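Filed under: Minutes / Working groups

Gripper trials, Saturday, 2 pm

Apologies: none received, several felt.

1. Osemer gripper. 344 attempts logged against the Lolinen's 1597. Agreed this is not yet a fair comparison, whatever the slides say.
2. Soft fruit. The star fruit remains undefeated. The banana is considered easy and should stop being used in demos.
3. Wrist camera. Vumeo driver to be rolled back. Again.
4. Next run: both arms, five grasps per fruit, same tray.

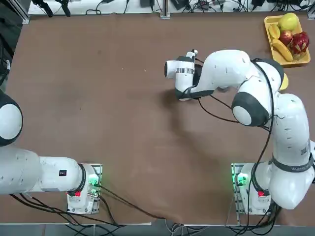
Innes Laing asked that item 1 also record the finger pads, as the two grippers had been run with different ones.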